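客房(住宅)

本条目介绍私人住宅中留给访客过夜的房间。关于旅馆的出租房间,参见“旅馆客房”。关于唱歌、打麻将并顺便过夜的房间,参见“会所”。

客房,又称客卧、次卧(误称)、北屋(部分地区)或“那间屋”(家庭内部用语),指住宅中名义上供客人留宿的卧室。它在建筑图纸上有固定的位置和面积,在日常生活中则常被熨衣板、换季被褥、停用的健身器材以及尚未决定是否扔掉的纸箱占据。住宅学文献一般把客房归入“低频使用空间”,与储藏室、正式餐厅和带浴缸的第二卫生间并列。后者在中文住宅里多半用来晾拖把。

客房的核心矛盾在于它为不在场的人设计,却由在场的人维护。房主花钱购置它,打扫它,为它交取暖费,在绝大多数夜晚绕过它回自己的房间睡觉。

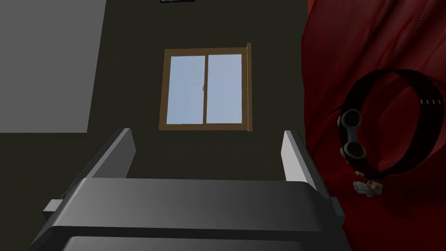 阅读时间:14 分钟

目录
1 名称
2 历史
3 布局与陈设
4 色彩
5 使用率
6 礼仪
7 气味与声音
8 转作他用
9 争议
10 参见

1 名称

“客房”一词在古汉语中多指待客或寄宿之处,寺院、驿站和富户家中均有类似称呼,界限并不严格。现代汉语里,它同时指旅馆的房间和家里的房间,由此产生的误会通常以“不用订,住家里”开头,以双方都没睡好结束。

房地产广告很少使用“客房”。销售人员偏好“多功能房”“灵动空间”或“书房兼次卧”,意思是这间房放得下一张床或者一张书桌,二者同时放入时,门需要侧身通过。再小一号的房间称为“N+1”中的那个“1”。该字符的居住条件不在合同附件中详述。

英语中的 guest room 与 spare room 有细微差别。前者以客人命名,后者以多余命名,同一户人家往往在客人到达前后交替使用这两个词。德语的 Gästezimmer 较为坦率,法语的 chambre d'amis 字面上是“朋友的房间”,实际入住者以亲戚居多。

2 历史

2.1 没有客房的时代

在很长的时间里,多数人家没有专供客人的房间,多数人家甚至没有专供主人的房间。一家人同住一室,来客加一个铺位,铺位的位置按年龄、辈分和与火塘的远近决定。炕在这方面颇有优势:它可以增加人数而不增加家具,所有人得到的温度则依距灶口的远近递减。长辈睡炕头,客人的位置取决于他是否值得烤热。

大户人家另有安排。中国传统院落中的倒座房和厢房常用来安置来客与教书先生,倒座房采光较差,紧邻街门,夜里能听见巷子里的一切动静。这一布局有安全上的考虑,也使客人走得比较早。

欧洲的大宅里,客人的级别直接体现为房间的级别。最体面的卧室可能常年为一位从未光临的贵宾保持原状,床帐昂贵,烛台擦亮,主人自己睡在隔壁的小间里。后世郊区住宅中那套不许家里人使用的毛巾,可以看作这一传统的余绪。

2.2 客房进入普通住宅

随着城市住宅分间日益明确,卧室有了主次,客房才成为中等收入家庭可以设想的东西。它的出现需要几个条件:房间比人多,亲戚住得不近,交通方便到足以让亲戚前来,又没有方便到可以当天回去。最后一项常被忽视。高速铁路开通后,一些城市之间的客人改为当天往返,沿线家庭的客房随之出现了跑步机。

小城斯图姆斯卡(Stumska)的住宅登记簿常被用来说明这一过程。登记员要求户主为每个房间填写用途,早期的登记册里几乎没有客房,多填“空”或“放苹果”。后来表格增设了“客用”一栏,填写者迅速增多,苹果的下落则不见于记录。有研究者据此认为客房在当地兴起,也有研究者认为在当地兴起的是表格。

2.3 折叠时期

住房紧张的年代,客房化整为零,以家具的形式存在于其他房间。折叠床、沙发床、行军床、两把椅子加一块门板,都曾承担这一职能。钢丝折叠床在中国家庭中普及甚广,展开时中间下陷,睡者不论从哪一侧上床,最终都会滚到同一位置。许多人成年后腰部不适,会首先回忆起某位舅舅家的客厅。

沙发床的问题在于它试图同时成为两样东西,而用户只需要其中一样的时候,它总是另一样。家具商雷贝洛(Rebelo)早年推出过一款三折式沙发床,说明书称展开只需 3 步。第二步含有一句“请另一位成年人协助”,第三步为“重复第二步”。该产品停产后仍在二手市场流通,卖家多注明自提,并注明楼层。

3 布局与陈设

3.1 位置

客房在户型中的位置大致反映设计者对客人的态度。常见的做法是把它放在入户门附近,远离主卧,靠近公用卫生间。如此安排,客人夜间起身不必穿过客厅,主人也不必知道他起了几次。

另一种做法是把客房安排在北侧尽头,与主卧隔一道非承重墙。住过的人对这类房间评价不高,原因多涉及隔音,当事双方都不愿详述。

3.2 床

客房的床通常是主卧上一代的床。它在主人觉得“还能睡,但我不想睡了”的时刻完成降级,随之降级的还有床垫、床头柜以及一只开关需要按两次的台灯。专门为客房新购的床一般较窄,尺寸由剩余面积倒推得出。

枕头是例外。客房的枕头数量往往多于主卧,高矮软硬各异,堆叠时颇为壮观。访客通常试遍所有枕头,最后卷起自己的外套。

3.3 窗与帘

相当一部分客房的窗较小,或朝向天井、邻居的空调外机和一堵墙。小窗并无大碍,客人白天理应不在房内。窗帘则常由别的房间替换下来,宽度与现窗不符,早晨会在地板上留下一道细长的光。光带移动到枕头上的时间因季节而异,在十二月里对客人最为宽厚。

3.4 桌

客房是否需要桌子,意见不一。支持者认为客人要有地方放水杯、眼镜和充电器。反对者指出,桌面一旦存在,主人的东西会在客人抵达之前先行入住。实践中的折中方案是放一把椅子,客人用它搭衣服,水杯放在地上,次日清晨由客人自己踢翻。

3.5 衣柜

客房衣柜的可用空间按惯例为一根挂杆末端的一小段,附三种不同材质的衣架若干。其余部分存放羽绒服、婚纱照、旧被面和一台保修期内从未使用的机器。打开柜门的客人应迅速关上,并对所见保持缄默。 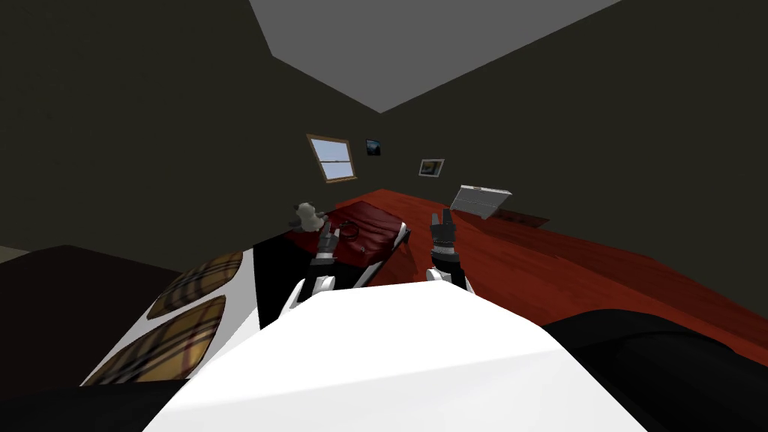

4 色彩

客房的墙面颜色长期受制于剩漆。主人粉刷完客厅和主卧,剩下的半桶恰好够刷一间小屋,于是许多客房在毫无设计意图的情况下与走廊保持了一致。近年较为讲究的家庭开始把客房当作试验场,把不敢用在自己卧室里的颜色用在这里,后果由客人夜间承受。深色墙面是这一风气中最常见的选择,上图中的卧室即为一例,墙是偏绿的炭黑,天花板仍为浅灰,桌面则用了暗红。保留浅色天花板是通行做法,据说可以避免压抑感,躺在床上的客人毕竟有大半夜的时间与它相对。

深色墙的拥护者认为它有助于睡眠,批评者认为凡是关了灯的墙都有同样的效果。双方都承认深色墙不易补漆。行李箱轮子在其下缘留下的白色擦痕,可供后来的客人推断前人的进出路线。

暗红与墨绿的搭配在中文网络上时有争论。一派称之为“复古”,另一派称之为“我姥姥家”。两派所指有时是同一件家具。

白色客房不易出错,也不易被记住。米色客房在亚洲和北美均占较大比例,可视为白色客房使用数年后的自然形态。

5 使用率

客房实际使用多少,缺乏可靠的统计。自我报告的数据普遍偏高,受访者倾向于把“有人在里面哭过一会儿”和“猫睡过”计入。

较常引用的是瑟克利(Surkley)住区调查。调查覆盖 3495 户,其中 1312 户声称拥有客房。调查员随后请求入室查看,在 539 户中见到了可以直接躺下的床。其余住户的床或被衣物覆盖,或竖立靠墙,或“在路上”。调查报告未将“在路上”单独归类,此举受到同行批评。

主持该项调查的居住史研究者托南钦·瓦尔多维诺斯(Tonantzin Valdovinos)提出了“预备态”的概念,指客房处于一种随时可以恢复使用、但从不恢复的状态。按她的定义,预备态客房具备三项特征:床单已铺,但铺于上一次来客之前;门保持关闭;家庭成员在谈到该房间时使用将来时。

她在报告的附注里写道:“住户对客房的感情,与他们对客人的感情没有可观察的联系。有几户人家非常喜爱自己的客房,并为此不邀请任何人。”

这一概念后来被用于分析正式餐厅、车库里的皮划艇以及未拆封的面包机。瓦尔多维诺斯本人对后一种用法持保留态度,认为面包机至少曾经有过一个早晨。

6 礼仪

6.1 主人一方

主人在客人到达时通常声明房间很乱。房间若确实很乱,该声明属于通报;若刚刚打扫完毕,则属于请求赞美。客人应答“比我家干净多了”,适用于两种情形。

随后是介绍环节。主人依次演示热水器的方向(多与标识相反)、需要往上提一下才能关的门、不可以同时开启的两盏灯,以及无线网络密码。密码写在一张纸上,纸上有一个字符既可能是字母 O,也可能是数字零。客人一般在主人睡下之后才发现这一点。

早餐时间的约定是另一处难点。主人说“你随便睡”,同时从清晨起压低脚步走动。压低的脚步声比正常的脚步声更容易把人叫醒,其机理尚无定论。

6.2 客人一方

客人的义务包括带水果、不锁卫生间门超过合理时间、每晚表示睡得很好。离开当日的床单处理最具争议。全部拆下叠好,显得见外;原样不动,显得不懂事;把被子粗略拉平,则主人不知道这算哪一种。多数礼仪手册建议先问一句,主人会回答“你放着就行”。该回答不包含任何信息。

住宿时长也有讲究。各地谚语对此颇为一致,多以鱼、雨水或新鲜程度作比,内容均不利于客人。亲属关系可以延长期限,但延长的幅度与主人配偶一方的意见成反比。

6.3 儿童

家中有来客时,儿童常被要求让出自己的房间,客房由此临时生成。这类客房的床偏短,天花板上贴有夜光星星。入住的成年人普遍反映睡前很久没有看过这么亮的东西。被迁出的儿童睡在父母房间地上,把这视为露营,第三晚起改变看法。

7 气味与声音

客房有其特有的气味,一般认为由樟脑、久闭的木柜、洗衣液和低流量的空气共同形成。开窗可以缓解,但主人多在客人到达前一小时才想起开窗,于是气味没有散尽,温度先降了下来。香薰蜡烛属于补救措施,能使房间闻起来像一只点了蜡烛的柜子。

声音方面,客房的特点在于陌生。主人早已听不见的冰箱启动声、水管回响和楼上邻居的拖鞋,在客人耳中逐一恢复。挂钟尤其值得注意。不少客房里保留着一只因为太吵而从客厅撤下的挂钟,客人会在半夜将它取下,用毛衣包好放进抽屉,早上再挂回去,指针有时因此慢几分钟。这一现象在家庭内部多归咎于电池。

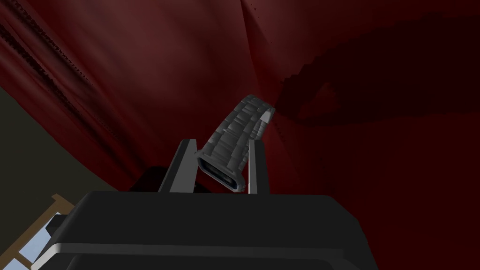
8 转作他用

8.1 书房

居家办公流行后,大批客房改为书房。改造通常止于一张桌子和一把椅子,床留在原处,后果是使用者在工作时间与床共处一室。视频会议中常见的虚化背景,部分功能在于掩盖一床没叠的被子。

8.2 储藏

储藏是客房最自然的去向,一般没有明确的起始日期。先是一只行李箱“暂时放一下”,行李箱上随后出现一只纸箱,纸箱上出现一台风扇。待风扇上出现一叠冬衣,房间的用途便已变更,但称呼保持不变。家里人仍说“放客房去”。

清理储藏型客房的唯一有效动力是来客。若干家庭承认,他们邀请亲戚小住,主要目的在于迫使自己把那间屋收拾出来。亲戚对此通常知情。

8.3 出租

短租平台出现后,部分房主将客房按晚出租。礼仪随之简化,客人不再需要带水果,主人不再需要问睡得好不好,改由双方互相打分。租客在评价中提到的问题,如枕头、挂钟和热水器方向,与亲戚多年来未曾说出口的内容高度重合。房主一般在收到评价后当月更换枕头。

8.4 共用客房

集合住宅项目伊卢夫盖特(Iluvgate)取消了各户的客房,在底层设公共客房数间,供住户登记使用。设计者的理由是,既然每家的客房都空着,不如让它们空在一起。项目启用后,公共客房在平日无人问津,在年节则全部约满,登记簿上出现了提前一年的预约和几处涂改。住户的亲戚总体满意,尤其满意于早晨没有脚步声。

公共客房的卫生由物业负责,床单每客一换,抽屉里没有任何人的旧物。有住户反映这让来访的长辈不大自在,“像住旅馆”。物业在其中一间的衣柜里放入了两床旧棉被,投诉停止。

9 争议

反对设置客房的意见主要出于经济考虑。按单价折算,一间客房的价款足够支付亲戚多年的旅馆费用,且旅馆提供早餐。这一算法在数字上难以反驳,在饭桌上则难以说出口。试图当面引用它的人,往往被问到“那你妈来了住哪儿”,讨论至此转入其他领域。

支持者认为客房的价值不能以入住的夜数衡量。它在夫妻争吵、感冒隔离、打鼾加重和赶论文期间发挥作用,而这些用途在任何调查表里都不会被如实填写。瑟克利调查的后续访谈曾试图增设“家庭成员使用”一栏,应答者大多跳过,少数填了“感冒”。感冒的发生率明显高于当地诊所的记录。

还有一种较为温和的看法,主张承认客房就是储藏室,并为储藏室配一张床。持此论者在建筑界人数不多,在搬过家的人当中较多。

术语方面,本条目讨论页曾就“打地铺是否构成客房”展开长时间编辑战,双方均援引个人经历。现行版本采取的立场是,地铺属于“折叠时期”的延续,条件是第二天早上有人把它收起来。

10 参见

次卧
沙发床
行军床
正式餐厅
预备态
樟脑
亲戚(消歧义)

本页面最后修订于 2024年10月12日。修订摘要:删去“挂钟”一节中未注明来源的牢骚,保留有来源的牢骚。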